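4.2 Length and content of the notices

The sample holds 1,054 death notices printed in the Pevholm and Prerkden weekly papers. Each was coded for place of birth, schooling, work, surviving family and funeral details. Notices placed twice in the same month were counted once, using the longer version.

Birthplace and parents came first in most of the Pevholm notices. The Prerkden paper more often began with the death itself and left the early years to a single line. Work was given by employer in both towns, and the Skolel mill was the employer named most often.
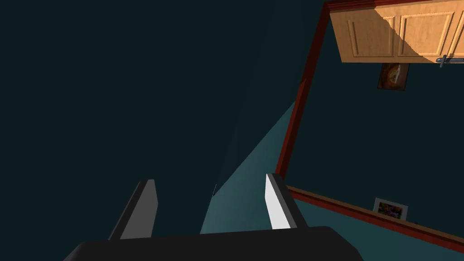
Why do so many notices leave out the cause of death?
Families wrote most of the text themselves, and the forms supplied by both papers had no space for it. Where a cause was given, it was usually put in general terms, such as "after a long illness".

The median notice ran to 143 words. Notices for people who had died before the age of 75 were longer, mainly in the passages on work and clubs. Those for older people gave more room to grandchildren and to relatives who had died earlier. Maiden names were printed in brackets in Pevholm and after the word "formerly" in Prerkden, so the two forms were coded together.

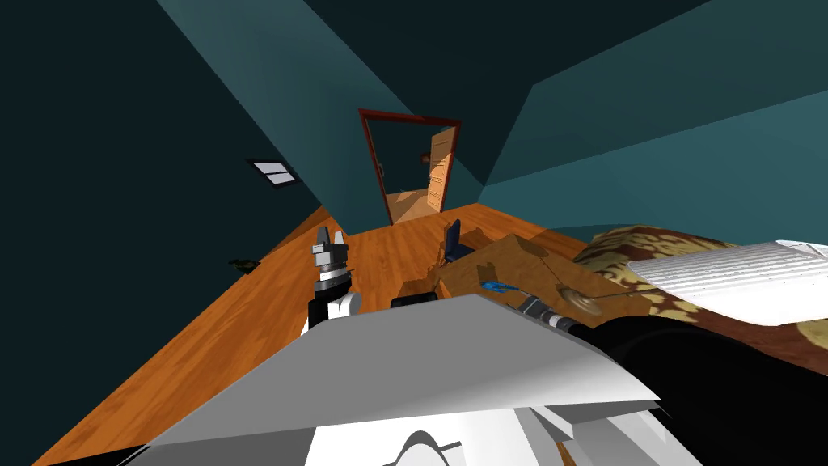
Figure 3. Simulated bedroom with sloped ceiling and open door.

Requests for donations in place of flowers appeared in both papers and were most common in November. The Mabaso hospice was the usual choice in Prerkden. Pevholm families named a wider range of causes, including churches and a lifeboat fund. These requests were left out of the word counts, as were funeral times and the undertaker's address.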